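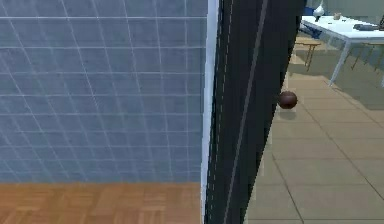
Visit reports

Lab tour: household navigation at the Ovach site

The open afternoon at Ovach is held each July and is meant mainly for people who already work with simulated environments. The group left reception at half past one and was taken to the first floor of the Ekwueme building, where the navigation work is done. The robot bay on the ground floor was left until the end. Most of the time was spent at desks, looking at rendered rooms.

The method being presented is a form of object search in houses the agent has not been given a map of. The agent is placed somewhere in a furnished home, told the name of an object, and has to move until it is close to that object and then declare that it has stopped. A brown ball on a tiled floor near a table is a typical target. It is small, it is at floor level, and from many positions in the house a wall or a door edge will hide it. Larger targets such as beds and refrigerators were dropped from the main test early on, as the older baselines already found most of them.

The rooms are built and rendered in Drerus, the group's own simulator. It is written for speed, and the images show it: textures are soft, shadows are simple, and surfaces seen from very close range are sometimes drawn badly. The staff treat this as acceptable. Their position is that an agent which depends on fine texture will fail on a real camera in any case, and that the time is better spent on varying the layouts. Floor coverings are changed at random between rooms, so that parquet, plain tile and carpet can all turn up in one house. Wall colours are varied too, as are the windows and the furniture.

The training set holds 1335 houses. A further set is kept back for testing and was not shown to us in full. Each camera image is passed through a frozen vision encoder which gives a vector of 768 values, and this is joined to the agent's own record of how far it has moved and turned. The part that is trained sits on top of this and is fairly small.

What is new is the way memory is handled. Earlier versions drew a floor map as the agent moved and marked on it where things had been seen. That worked well with perfect position readings and badly once any drift was added, as walls were then entered twice a short distance apart and the doorway between them closed up. The present version keeps no floor map. It keeps 64 past views, chosen for how much they differ from one another, and for each one it stores a score for whether the target is likely to be found beyond the edge of that view. A view through a half-open door tends to be kept. A view of a blank wall is soon dropped.

We were shown several runs side by side, old method against new. The difference was clearest when the start position was bad – for example when the agent began with its camera close to a wall or partition and could see only a strip of open floor. The map version tended to turn on the spot for a long time before leaving. The new version turned until it had a usable opening and then went through it. In one run it went straight past the target, which was behind a table leg from that angle, searched two other rooms, and came back to the stored view that had the highest remaining score. The presenter let this run to its end without comment, and the agent did stop beside the target on the second pass.

On the held-back houses the success rate rose by 18 points over the map version when drift was added. Without drift the two were level. This was the most useful slide of the afternoon and it was on screen for a short time only. Several people asked for it again during questions.

The weaker results were given in a handout. Doors are the main trouble. In Drerus a door can be set at any angle but cannot be pushed, so the agent learns to treat a narrow gap as closed, and it will leave a room unsearched that a real robot could enter by nudging the door. False stops are the second problem. The agent will declare success next to an object of about the right shape and colour, and a stored view with a wrong detection in it can pull the agent back to the same place more than once. The group now lowers the score of any view that has been revisited, which helps with the second case and does nothing for the first.

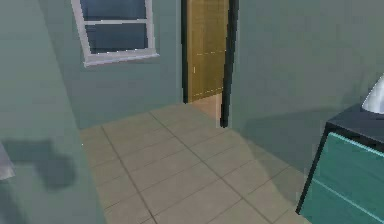

Does the agent know the layout of a house before it starts?

It has no plan of the house and no images of it. It starts with one camera view and the name of the object, and everything else has to be gathered while it moves.

The last part of the visit was the robot bay. A wheeled base supplied by Fendley is used for transfer tests, with a camera set at the height used in the simulator. The trained network is copied across without further training. The test flat is built from movable panels and has three rooms at present. We saw two trials. The first ended at the correct object. The second was stopped by hand when the base caught a rug, a surface which the simulator draws as flat and which in the bay has an edge. No success rate for the real robot was given, and the staff said that too few trials had been completed.

Some practical notes for anyone planning to go next year. The first-floor room is small and the screens are hard to read from the back. Questions are taken at the desks during the runs, so it is worth standing near whichever machine is of interest. The handout contains the training settings, including the learning rate schedule and the rule for replacing stored views, and these are not on the slides. Tea was at four in the ground floor corridor, and the bay stayed open until five.

The test houses are to be released with the next version of Drerus. The training houses will follow once the furniture licences have been checked.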